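Print this article | E-mail this article

Keeping the toy library open

Toy libraries have long held a modest place in town life. They lend playthings as a public library lends books, usually for a fortnight at a time, and they allow families to try a thing before deciding whether it deserves room at home. The Ledesma Toy Library, which occupies the ground floor of the former Tramadeck offices, now has 276 member households, its highest number since opening.

Membership has grown as the price of new toys has risen. The library has also noted a change in who borrows. Grandparents form a large share of new members, as do childminders, who need a wide range of items for short periods and have little space in which to keep them.

The collection is arranged by age and by type of play. Puzzles and board games are checked on return, piece by piece, and any set found to be short is withdrawn until the missing part has been traced or replaced. Last year 103 items were repaired and put back on the shelves. Most needed only glue, a new battery cover or a careful wash. 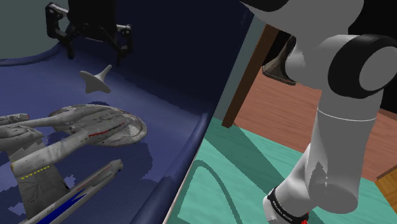 A grey model starship in a deep blue bin.

Models and space toys present particular difficulties. Thin parts break easily, and many older kits are no longer made. The library accepts them as gifts but lends them only to members over the age of 12, with a small deposit. Demand remains strong, and the waiting list for the more popular models is at its longest in December.

Funding is less certain. The library receives a yearly grant from the Kirkex Fund and rents its shelving at a reduced rate from Gromex, a local supplier. Both arrangements are due for review in the spring. Fees have been held at their present level for two years, and the library has said that it wishes to avoid an increase for families on low incomes.

Opening hours will be extended to 7 pm on Thursday evenings from next month. New members are asked to bring proof of address.

Last updated: Thursday, 4.15 pm

Reader comments (3)

Marrowfat: We joined when our eldest was a baby and still go every other week. The late opening will be a great help to those of us who work.

jtb_ledesma: Is there any parking at the Tramadeck building now? The article does not say.

Quietcorner: I gave them two boxes of train track last year and was thanked very kindly. Please do check for missing pieces before you donate.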